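Is the robot club worth what it costs?

4 min read

I said I would write up our first term with the arm once I'd stopped being cross about it, and January is nearly over, so this will have to do.
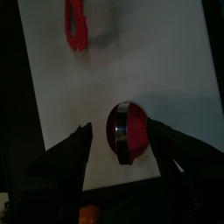 The club got the arm in the autumn. It cost £3850, plus another £600 for the gripper and the little camera that sits at the wrist, and for that money the brochure promised that a group of teenagers would be "picking and placing within the hour". We had it picking and placing within the hour. It picked up a foam block the supplier had put in the box for the purpose, and placed it two inches to the left. I have spent every session since then finding out how much that foam block was doing for us.

The task for the Gikthorpe round is to clear a board. You get a set of objects, all different shapes, and the arm has to lift each one off the surface and put it in a tub. Teams are marked on how many end up in the tub in 10 minutes. It sounds dull and I quite like that about it. What I don't like is how the other teams talk about it, as if the hard part were the clever software and the rest was fetching and carrying.

Take the round red thing with the metal strip across it, on the white board. A child of two could pick it up. Our students have had endless arguments about it, mainly over where two black fingers should meet something with curved sides. One lot wants to go for the widest part. The other lot wants to turn the wrist and use the strip, which is shiny and throws a bright spot straight back at the camera. I have my doubts about both. The red handle-shaped piece further up the board has a long gap through the middle, and I can already hear someone suggesting we poke a finger through it.

Then there's the light. We meet at half past four and the room at Jiltside is gloomy by then, so a white board comes out grey on the camera, with a big soft shadow over one side. The students wanted to retrain the whole thing on darker pictures. I asked if anyone had tried a lamp. There was a silence. I do worry that we are teaching them to reach for the laptop first.

We use Collet to run the grasps, mostly out of habit. It is fine. It gives every attempt a confidence score, and I have asked the students to stop reading that score out as though it were a result. We have 18 attempts written up properly in the notebook, by hand, with what happened in plain words. The log files are much longer and I trust them less.

Rurnance, the team we're drawn against, have put a very slick video online. It has music. Every grab in it works, and there is a cut between each one. I'd like to see the bits in between.

I'm not against any of this. The students turn up, they argue, and a couple of them who never say a word in lessons will talk for ages about finger angles. But I was asked by the school whether the arm was worth the money, and I said to ask me again after Gikthorpe. Next session we try the wrist turn, with a lamp.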